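Search this site Search
November
By Keith Henare
14 shares 3 comments

The Oven at Darnadside

The oven quit at four in the morning with sixty-three rolls in it.

Mali Parri heard the fan stop. She was at the bench with her back to it, cutting butter for the pastry, and she kept cutting for a while before she turned around. The light behind the glass was out. She pressed the switch, then pressed it again, then went to the breaker box by the back door. Every breaker was where it should be.

She called Cledwyn Harries, who owned the building and slept upstairs.

"It's the Fivwood," she said.

"What about it?"

"It's stopped."

She heard him sit down on something. The Fivwood was older than she was. Cledwyn had bought it used from a hotel and had told her, the day he hired her, that it would outlast both of them.

"Are the rolls in?" he asked.

"They went in five minutes ago."

"Leave the door shut. I'm coming down."

He came down in his coat and slippers and put his palm flat against the side of the oven, the way you would with a horse. Then he got the flashlight and lay on the floor.
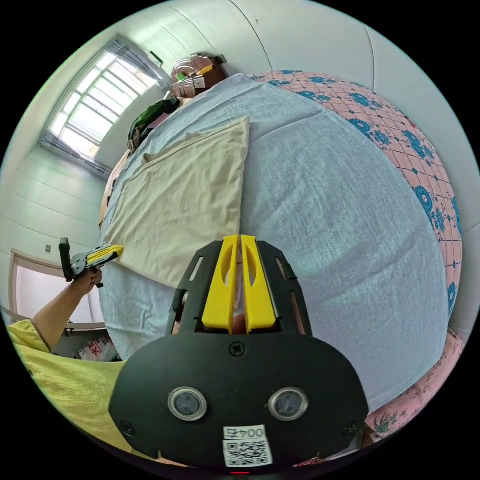
Mali went back to the butter. There was no use in both of them looking at it. The pastry could wait in the refrigerator until noon if it had to, but the rolls were for Lorraine Rowbotham's diner, and Lorraine opened at six. She bought from Darnadside every day but holidays. Last winter she had tried the frozen ones for a week and then come back without mentioning it.

"Burned wire," Cledwyn said from the floor. "I can smell it."

"Can you fix it?"

"I can fix it when the store opens and sells me a wire."

Mali wiped her hands. Through the glass she could see the rolls, pale and puffed, sitting in the dark. They had set a little on top. They would not get any further in there.

"What about Yu's?" she said.

Cledwyn did not answer. Shengli Yu had opened his place across the street in the spring, under a sign that said Chu, his mother's name. He sold buns and egg tarts, and a sponge cake that people drove in for. Cledwyn had never been inside. He said he had no quarrel with the man. He just walked on this side of the street.

"He starts at three," Mali said. "His lights are on."

"He'll have his own oven full."

"I could ask."

Cledwyn turned the flashlight off and stayed where he was. Mali took that for permission and crossed the street in her apron.

Shengli Yu opened the door before she knocked twice. He had flour up to the elbows and a radio going low behind him. She told him what had happened. He asked how many trays, and she said three. He looked over her shoulder at the lit window, where Cledwyn was now standing with his hands in his coat pockets.

"What temperature?" Shengli asked.

She told him.

"Mine's cooler. I'll bring it up. Get your trays."

She carried the first one and Cledwyn carried the second. She had not asked him to. He came across the wet street in his slippers, holding the tray level and watching his feet, and when he got to the door he stopped.

"Where do you want it?" he said.

"Top," said Shengli. "It browns better on top." 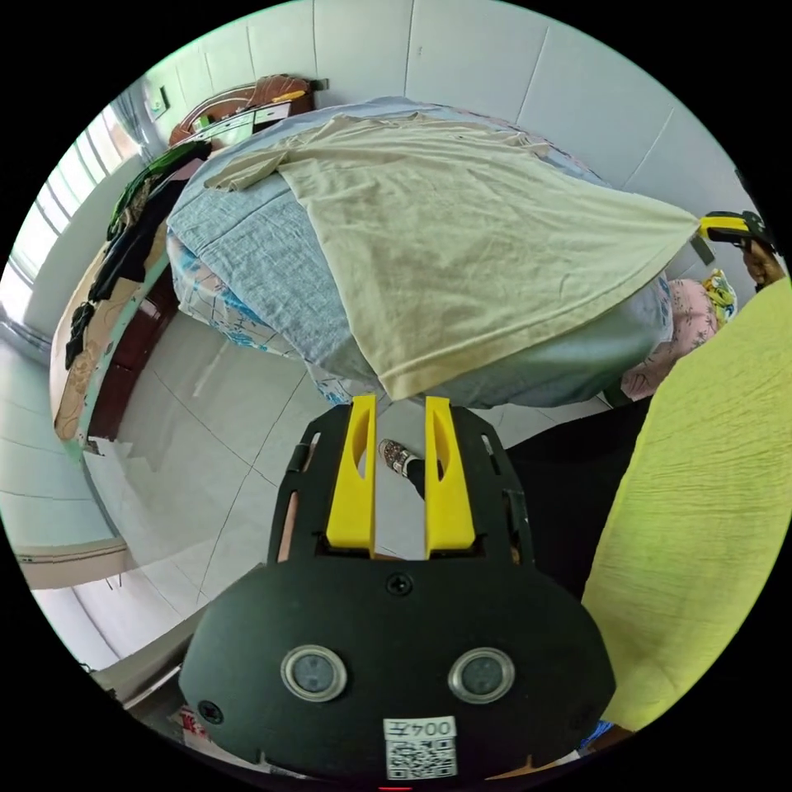

Label 004 and a pair of yellow fingers.

They stood in the warm kitchen and waited for the rolls. Shengli took out a tin of tarts and set it on the bench without saying who it was for. Mali ate one. Cledwyn looked at the oven.

"That's a Masau," he said.

"Secondhand," said Shengli. "The door sticks."

"They all do. You want to pack the hinge." Cledwyn bent down to look at it. "Who put this in for you?"

"I did."

"You've got it on crooked."

Shengli turned down the radio. Mali thought he might be angry, but he went to a drawer and got out a screwdriver and held it out, handle first.

"Not while it's hot," Cledwyn said. He took the screwdriver anyway and put it in his coat pocket.

The rolls came out darker than Lorraine liked them. Mali loaded the van and drove them over with the windows down. Lorraine broke one open on the counter and ate half of it standing up.

"These are different," she said.

"The oven went."

"Huh." Lorraine ate the other half. "Same again tomorrow."

When Mali got back, the Fivwood was still cold and there was no one in the shop. She hung the keys on the nail, took the pastry out of the refrigerator, and carried it across the street.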